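Call for participants: transcription and review of memorial guest books

The Enorero Archive holds the handwritten guest books left at services for police officers, deputies and dispatchers who died while employed in Plundov County. The books are being converted to searchable text. We are looking for relatives, former coworkers and friends of the people named in them to take part in the review stage, which opens in June.

Background

The books were signed at funerals, graveside services and yearly roll calls. Many entries are short. Others run to a full page and refer to children, nicknames, patrol partners, addresses and family events. A trained transcriber can read most of the handwriting but cannot tell whether "Sis" is a sister, a colleague or a dog. Participants supply this context and decide, within the limits below, what may be shown to the public.

The work is coordinated by Ilídio Valente. Wichai Khamphan handles privacy requests and is the only staff member who sees withdrawn entries.

What participants do

Each participant receives a packet of up to 200 entries in four batches. For every entry you compare the scan with the draft text, correct misread words, and fill in a short form on names and relationships. Spelling mistakes made by the original writer are kept. Crossed-out words are marked as such and are not restored.

You may flag an entry as public, family only, or withheld. A withheld flag takes effect the same day and does not need to be justified. If two participants disagree about an entry, the stricter flag applies until both have been contacted.

Packets can be completed on paper or through Grustard, the archive's review software. Grustard runs in a browser and saves after each entry. It does not work well on phones. Paper packets are mailed with a prepaid return envelope.

Who can take part

You must be 18 or older and have known at least one of the people named in the books, on or off duty. Spouses, former spouses, siblings, adult children, academy classmates and neighbors are all eligible. You do not need to live in the county. Current department employees may apply but will not be assigned books from their own unit.

Reading this material can be hard. Packets state the name on the cover sheet so that nothing is opened by accident, and you may ask to be given books for people you did not know. You can stop at any point. Finished entries stay in the project unless you ask for them to be removed.

Time and payment

A batch takes most people 2 to 3 hours. Participants who complete all four batches receive $400. Partial work is paid per batch at the same rate. Payment is by check – we cannot issue gift cards or cash.

A training session is held in the Durán reading room before the first batch goes out. It begins at 10 a.m. and can be joined by telephone. Attendance is required for those using Grustard and optional for paper.

How to apply

Send a letter or email with your name, your mailing address, the person or persons you knew, and whether you prefer paper or screen. Do not send photographs, badges or original letters with the application. Replies are sent in the order received. Applicants who are not placed this round are kept on the list for the next one unless they ask otherwise.

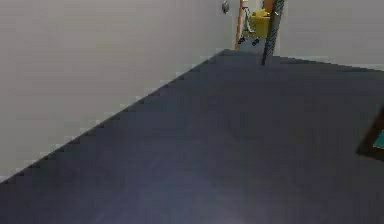 Large-print packets are available on request and follow the same batch schedule. They contain the same entries at twice the type size, with the scan and the draft text on facing pages. Tinted cover sheets can also be supplied for readers bothered by glare – the two stock shades are close to the dark slate gray of the surface and the light gray of the wall in the rendering. State your choice of shade in the application. Requests for other formats go to Wichai Khamphan at the archive.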